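Trilurbridge Kitchen Help Desk
Ticket 286 - Streaks and dull patch on ribbed metal draining surface
Posted in April by Iara Mansilla
Print this page | E-mail this page

Opened by: Hortensia Yáñez
Status: Closed

Hello there, and thank you in advance to whoever picks this up. I'm writing about the ribbed metal draining surface in our teaching kitchen at Trilurbridge, the one with the long grooves. We've had it for 7 years and I'm very fond of it, so please forgive me if I go on a bit. Over the winter it has picked up a cloudy look that comes back however often we wipe it. It's worst after the evening baking class, when trays and mixing bowls have been standing on it, and by morning there are pale lines down in the grooves as well.

So far we have tried dish soap and a sponge, then plain hot water, then the Clevura cream cleaner that was already under the sink. The cream made it look lovely for an afternoon - truly, I was so pleased - and then the cloudiness was back the next day. I did wonder whether I had scratched it, and I'd rather hear that now than keep rubbing.

Reply from Iara Mansilla

Hi Hortensia, what a nice clear write-up, thank you! I don't think you've hurt it. A film that disappears and then returns overnight is usually minerals from the water, sometimes with a bit of cleaner left behind, and a scratch would still be there right after polishing. Our water in this building is very hard (ask anyone who has to descale the kettles).

Could you run a fingernail lightly across the cloudy part, going with the brushed lines? If it feels a little chalky, that's scale. Please leave the cream cleaner alone for now, and keep steel wool well away from it.

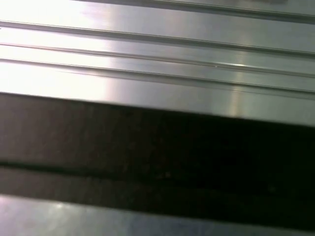 Should the surface be wiped along the grooves or across them?

Wipe along the grooves, in the same direction as the brushed finish, and lift the cloth at the end of each pass instead of scrubbing back and forth.

Now for the treatment itself. Mix one part white vinegar with one part warm water, lay a soaked cloth over the cloudy area, and leave it for 5 minutes. A soft toothbrush is handy for the grooves. Rinse very well, twice if you have the patience, and then dry it with a cotton towel. The drying matters more than people expect, and I'd be generous with it down in the channels, where the drips like to sit. Don't use the vinegar on the same day as anything with bleach in it, please.

Reply from Hortensia Yáñez

Chalky, yes! I felt it straight away with my fingernail. I did the vinegar cloth before lunch and the brush after, and Estela Garrido came in from the office to hold the other end of the towel, which wasn't strictly necessary but was good company. The cloudy part has gone. There was one stubborn spot near the faucet that needed a second round, and I left the cloth on that one for 30 minutes while I did the ordering. I hope that wasn't too long.

We dried it after class and I checked it at 7 this morning. No pale lines in the grooves. I can still see a bit of uneven shine when I stand by the window, though it moves when I move, so I've decided it's only the light.

Reply from Iara Mansilla

I'm so glad! A shine that shifts as you walk past is just how brushed metal behaves, so I'd leave it be. Half an hour won't have done any harm as long as it was rinsed well, but I'd go for two short rounds next time. Once every couple of weeks should be plenty, with a towel dry after each class.

I've put a note on the supply list for a softer cleaner and two more cotton towels. Closing this one now, Hortensia, but do write back on the same ticket if the cloudiness returns and I'll come down with a water test strip.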